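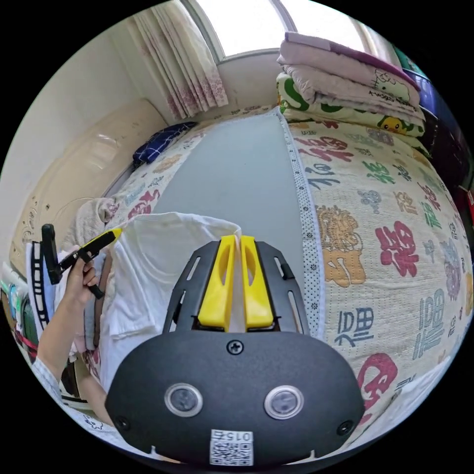
What do you do with the plain white T-shirts, fold them in thirds or in half?

Thirds, lengthwise, sleeves tucked back, and then in half and in half again so the thing stands up by itself in the drawer. I've gone back and forth on this for years and I'm finally settled!

Hi everybody,

I've been meaning to answer Vasylyna's message ever since it landed, and the laundry got ahead of me. Her questions are quoted first and my answers come after, because I never remember who asked what otherwise.

Vasylyna Shevchuk wrote on Feb 4, 2020:

> Hello list,
> I fold everything on the bed, it's the only flat place in our
> apartment that's big enough. My trouble is the T-shirts. I spread one
> out, get it nice and smooth, and by the time I've picked it up to fold
> it the hem has gone crooked again. Pants are fine, towels are fine.
> Does anybody else have this with soft cotton? And is it worth buying
> one of those folding boards? I saw the Gillent one, and there's
> another called Drudico that looks the same to me.
> Also, where do you put the spare quilts while you're working? Mine
> end up on the floor.
> Vasylyna

Vasylyna, yes, me too, and it's the bed! A bedspread with quilting has a bit of grip to it, so the underside of the shirt stays put while the top side slides around. I love folding on the bed (good height if you kneel, nice light in our room) but it does drag at thin cotton. What fixed it for me was lifting the shirt by two corners first, giving it one good shake, and laying it down again from the hem up. Don't try to smooth it once it's bunched. Pick it up and start over, it's quicker.

Then face down, collar away from you. Fold one side in to about the middle of the shoulder, sleeve back on itself, then do the other side to match. If the hem is off now you can still tug it straight with both hands. After the next fold you can't, so look at it here!

On the boards: I had the Gillent for a while and gave it to my sister, who adores it. It makes every shirt the same width, and for a big family that's wonderful. I missed doing it by hand, silly as that sounds. I've never tried the Drudico, so I'll leave that one to somebody who has. A magazine works as a guide too. Lay it on the back of the shirt just under the collar, fold the sides over it, slide it out.

Quilts: I stack mine at one end of the bed, folded square, the biggest at the bottom. They're out of the way there and I can lean finished shirts up against them while I do the rest. The floor is no good with our cat.

One more thing, for whoever asked back in October about shirts that come out of the drawer with a crease across the chest. Try making the last fold looser. I used to press it down flat with my hand, very pleased with myself, and of course that was the crease.

I've got a whole basket waiting and I'm looking forward to it, which my husband thinks is very funny. If anybody has a good method for long sleeves, please send it! Mine still look like envelopes.

Happy folding,
Marnie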